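How I wash puffy winter gear at home

I used to pay the dry cleaner in Stikville for this every spring and then one year I just didn't, and my stuff came out fine (better, if you ask me!). You need a front loader, some down wash and a free afternoon.

Empty the pockets and do up every zip and snap. Give the cuffs and collar a rub with a bit of soap and let it sit while you clean out the detergent drawer, since old powder leaves marks on dark colours.

I use 50 mL of Drendier down wash for one item, 100 mL for two, and never more than two in a load. Gentle cycle, cold water, then an extra rinse. No fabric softener, please!

Drying is the slow bit. Low heat, three clean tennis balls, and stop every half hour to pull the clumps apart with your fingers. If it still feels lumpy it's still damp, so back in it goes.

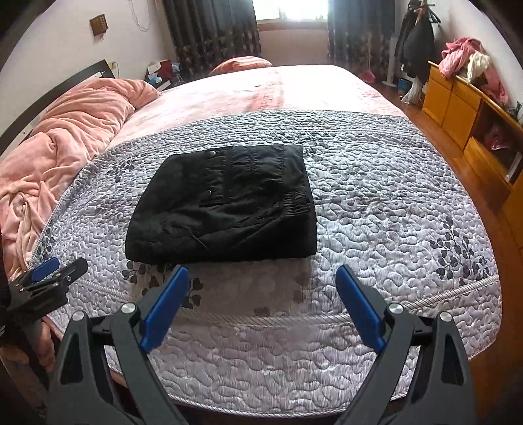 Page last changed: September 2, 2020

Fold loosely along the stitching, sleeves or legs in first, and don't squash it into a vacuum bag. Mine go on the top shelf of the closet until October, with my toques piled on top.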